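How do you teach a robot to put a gear on a pin?

Pushing a gear onto a pin sounds easy. You look at the pin, look at the hole in the gear, line them up and let go. If you miss, you feel the gear catch and you move it a little. You can probably do it while talking to a friend.

A robot has to be taught all of that. At the Stidari robot lab, researchers wanted to find out how many lessons a robot needs before it can do the job by itself. They used two robot arms, a round metal plate with pins standing up on it, and a set of gears. A gear is a wheel with teeth around its edge. The hole in the middle is only a tiny bit wider than the pin, so there is very little room for mistakes.

The researchers did not write a long list of instructions. They used a method called learning from demonstration. A person steers the arms through the whole job while a computer records it. It saves what the cameras see and how every joint in the arms moves. One recording of one try is called a demonstration.
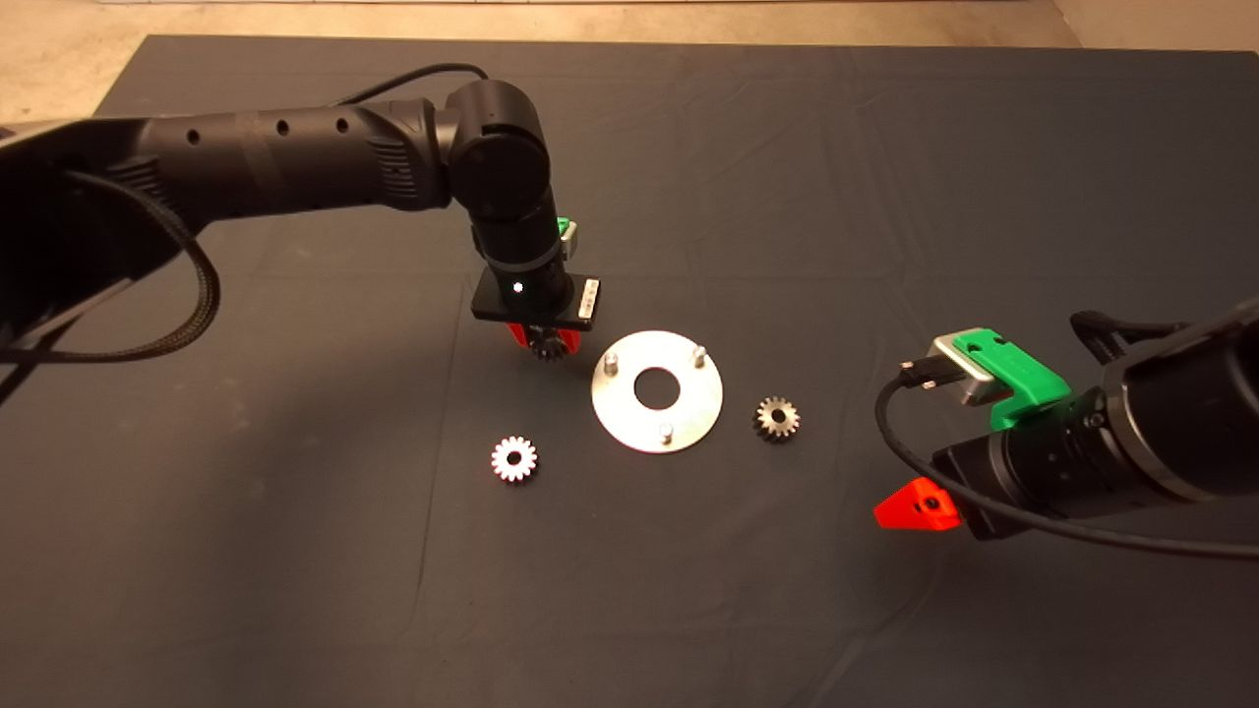
A gear held in the gripper over the cloth-covered table.

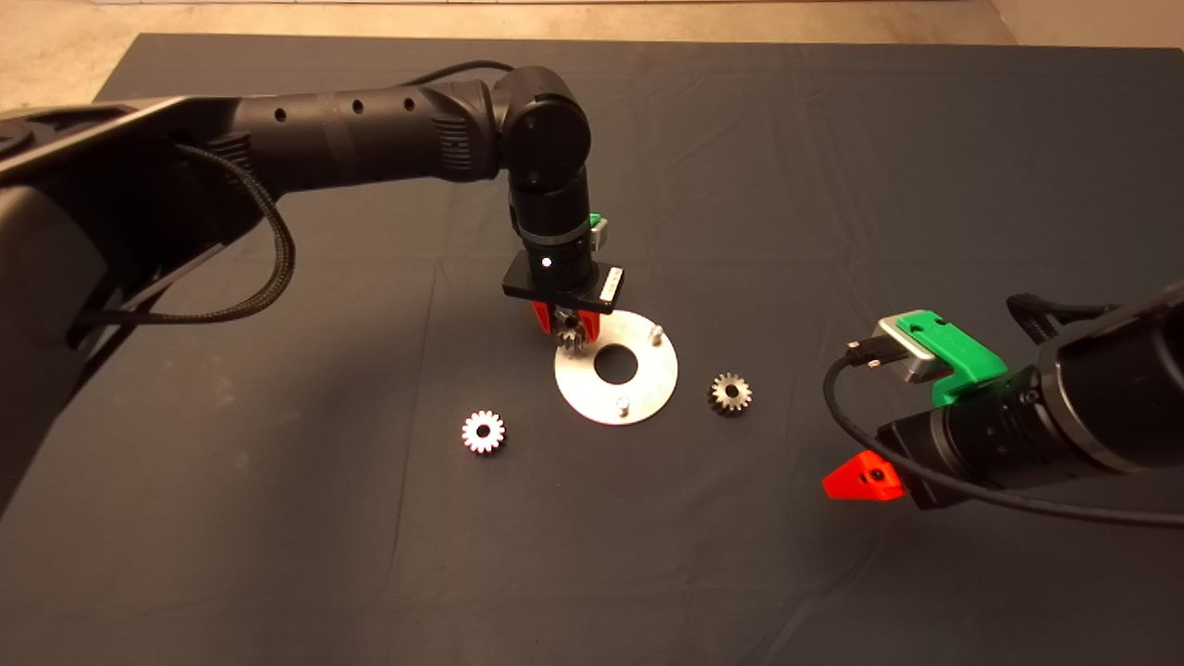 The computer then studies all the demonstrations and looks for patterns. When the pin looked like this, the arm moved like that. After enough of them, it can make a good guess about what to do next, even if a gear is lying in a place it has not seen before. The program that makes these guesses is called a policy. The team named theirs Erby.

To find out how much practice mattered, the team trained Erby twice. The first time they gave it 30 demonstrations. The second time they gave it 290. Each version then had to try the job with no person steering.

The version with 30 demonstrations could usually pick up a gear, but it often stopped beside the pin or pressed down in the wrong spot. The version with 290 did much better. Out of 290 tries, it got the gear onto the pin 224 times. That leaves 66 misses - still a lot more than you would make.

Most of the misses happened in the last 6 millimetres, just before the gear should slide down. From there, a small mistake in the angle is enough to make the gear stick. The researchers now want to record more demonstrations where the person gets it slightly wrong and then fixes it, so that Erby can learn how to fix things too.

Words to know

Gripper: the part of a robot arm that holds things.
Demonstration: a recording of a person doing the job with the robot.
Policy: the program that decides what the robot does next.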